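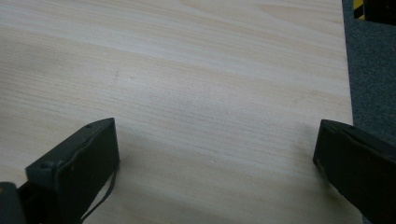

Slide 1: Seto hand-held gripper, jaws open over the table

Okay, hi everybody, I'm Hongmei Tan. Thanks for coming out before lunch! I'm reviewing the Seto kit from Brunell today, the kit with two hand-held grippers, and I get no discount and no free carrying case (I asked).

Leave slide 1 up while people sit down. Start with the fingers. They're chunky. My first thought when I opened the box was "doorstops," and I've come around on that. The flat inside faces are what I care about, and you can see some light scuffing on them. Scuffs don't bother me. What I watch for is play in the joint, and after 21 sessions I've got none on the left unit and a tiny bit on the right. Mingxuan Jia tightened it with the tool that comes in the lid and it's been fine ever since.

Mention the cable here, because somebody always asks. Yes, there's a cable on each one. I snagged mine on my sleeve twice the first morning. Brunell sells a clip and I think the clip should be in the box, period.

(Pause. Ask who has used the older Stotach grips. If lots of hands, skip the next bit.)

The Stotach grips are lighter, and if you're working all afternoon you'll feel the difference in your wrists. Junhao Xu still likes them better and he's welcome to come up and argue with me at the end. For me the Seto wins on squeeze. It's smoother all the way down, and I drop fewer things.

Click.

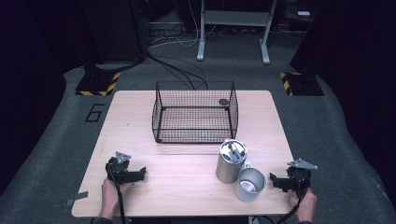 Slide 2: Both grippers at the table, with the wire basket, canister and mug

So these are the kitchen tasks, and we ran 143 takes on them. The mug is my favorite test object. It has a curved handle, so there are lots of ways to grab it, and most of them are bad! Give me a wide mug over a neat little cube any day. The mesh basket is the other good one. Wire that thin will tell you fast if your fingertips are too fat, and I'd say the Seto tips are right at the limit. Zeyu Cai wants the slim tips, sold separately, and I'd get them too if baskets are your thing.

Tell the setup story, but keep it short. The manual says 5 minutes. It took me most of an hour, mainly because the pairing page is buried in the back. Second time was quick.

Price: say it out loud, then wait for the groan. One kit is fine for a small team. If you want a second, talk to Peng about the rental plan first.

Questions. Mingxuan Cao has the mic. The demo pair is by the door until 2, so go squeeze them.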